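Minutes – Jesard Building Users' Group, March

Chair: Siu-ming Wan. Meeting opened at 4:15 p.m. Minutes of the previous meeting accepted with one correction: the Tsao wing has 197 lockers on the register.

1. Stairwell lighting
Skiltavia has quoted for replacing the ballasts on levels 1 to 4. The quote excludes disposal of old tubes. Chair to request a revised figure before approval.

2. Floor coverings
Black textured covering stays on the list of approved finishes. Samples from Even were passed around; two were rejected for edge curl. Joints to be taped until the adhesive is delivered.
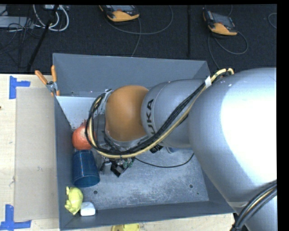

Item 2: black textured floor covering, with gray bin on tabletop.

3. Water pressure
Readings at the level 3 sinks remain low. The strainer is to be cleaned and the reading repeated at 50 percent valve opening – result to be reported under this item next time.

4. Keys
Replacement fee unchanged at $15. Lost keys must be reported the same day.

Any other business: none. Meeting closed at 5:10 p.m.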